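Kindergeburtstag bei Regen – Ideen?

Vasby_Mama
Wir feiern im Wohnzimmer, acht Kinder, alle sechs Jahre alt. Topfschlagen wollen sie nicht mehr, Schatzsuche fällt ins Wasser. Habt ihr was, das länger als drei Minuten hält?

umali77
Becherspiele! Plastikbecher, ein Tisch, fertig. Bei uns lief im August das Hütchenraten rauf und runter, und die Kleinen haben sogar gegen Opa gewonnen :-)

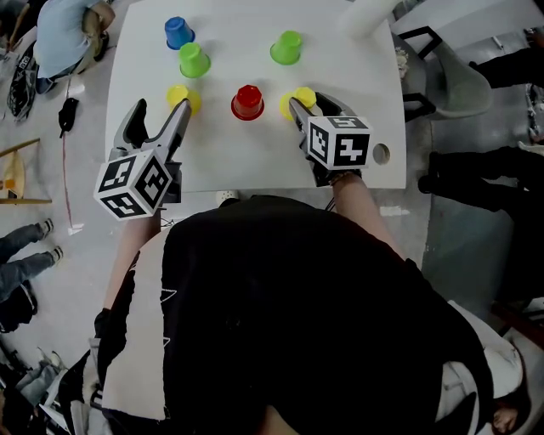

Wichtig ist nur, dass vorher klar ist, wer wann dran ist – sonst gibt's Tränen. Und Gummibärchen drunter, keine Murmeln, die rollen dir unters Sofa.

Danilo Samonte
Sehe ich anders. Bei acht Kindern warten immer sieben. Dann lieber Stopptanz, da sind alle beschäftigt.

umali77
Stopptanz im dritten Stock? Viel Spaß mit den Nachbarn. Zwei Gruppen machen, dann geht das schon.

Elvia S.
Wir hatten beides, erst toben, dann Becher. Nach dem Kuchen würde ich gar nichts mehr planen.

Vasby_Mama
Danke euch! Stopptanz vor dem Kuchen, Becher danach.

133 Mal geteilt · 3 Kommentare ausgeblendet

Ähnliche Themen
Mitgebseltüten – ja oder nein?
Kuchen ohne Ei
Übernachtungsparty mit sechs?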